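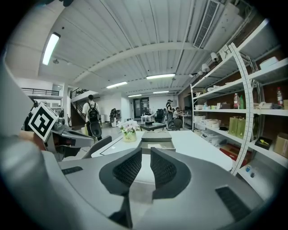

Machines already wash the dishes and clean the floor, a reader wrote under our August post, so why should putting away a letter take another ten years? The question deserves a fuller answer than it received then.

A dishwasher works because a person loads it. The chores that remain are the ones between appliances: opening, sorting, closing and returning things to their places. Our office at Trorutgate has followed this subject for four years, and our view remains cautious. 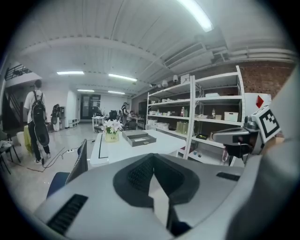
Clearing and tidying a table is a fair test of a household machine. The task appears on most lists of chores that people would gladly hand over, and it is harder than vacuuming. A flat gray box with a lid can be gripped firmly by its sides, whereas white lilies in a square vase, standing next to it, call for a lighter touch and a clear path above the table. In the Drekham trial, the machine was given 200 attempts at moving fragile items and completed 100 without help. We do not consider that ready for the home.
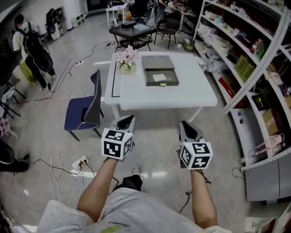 Drawers present a separate difficulty. The machine must find the front edge, pull straight and stop before the whole box slides toward it. Contents matter as well, and a folded white paper lying in an open drawer offers very little for two stiff jaws to hold. Cloder has collected around 2,000 demonstrations of such small tasks by hand, and the Stöcker arm will be tested on them next. Shop-floor work may come first, as parts there tend to arrive in the same position each time. We will report the Stöcker results when they are available, including the failed attempts.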